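Firnberg repair evenings pass 2,600 fixes and add a kitchen night

The repair evenings in Firnberg have hit a number that even the organizers didn't see coming. As of June, 2,661 household items have been mended at the old bus depot on Lo Street, and the waiting list for a seat at the benches is longer than ever.

It started with two tables and a borrowed extension cord. Amarachi Nwosu, who teaches shop at the high school, wanted a place where people could bring a dead toaster and leave knowing how to open one up. Two years on there are 16 benches, a wall of donated parts and a kettle that has itself been repaired more than once!

"People come in holding the thing like it's a sick cat," Nwosu said. "Then an hour later they're showing the person next to them how to test a fuse. I love that part."

Lamps are still the most common item through the door, followed by vacuum cleaners and anything with a zipper. But kitchen gear has been catching up fast, and starting this month it gets an evening of its own, from 7 p.m. until the last bench is clear. Bring your dull knives, wobbly pan lids and peelers that have given up.

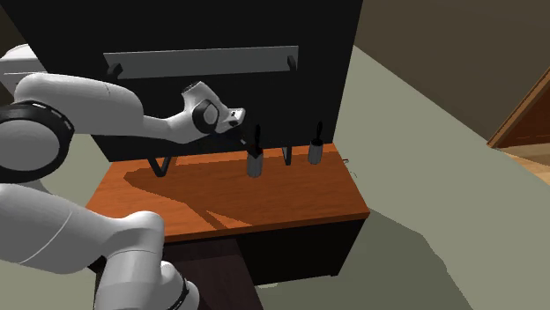
The kitchen night will be led by Ginette Mallet, a retired caterer from Stirnenier who has been fixing her own equipment for most of her working life. She plans to spend the first hour on handles - tightening them, regluing them, and keeping them from coming loose again. Her first piece of advice costs nothing: let a tool dry fully before it goes away. After that, a black-handled tool can stand upright in a plain gray cylinder on the countertop, handle up and easy to grab, and you don't need anything fancier. Mallet is also a great believer in food-safe oil for wooden spoons and will have a big can of it on hand for anyone who wants to try.

Sharpening will be done on whetstones, and beginners are welcome. Mallet asks that knives arrive wrapped in a dish towel or a piece of cardboard. Serrated blades are harder to do well, so those will be taken only if there is time at the end of the evening.

Parts have been easier to find lately too, thanks to Wumov, the hardware store across from the depot, which now sets aside its odd screws, washers and ends of cable for the group. Nwosu picks up the box on her way over, and the regulars have been known to crowd around it before she has her coat off.

There is no charge for a bench, though a jar by the door helps pay for glue and solder. Seats for the first kitchen night can be reserved at the Firnberg library desk, and walk-ins will be fitted in as benches open up.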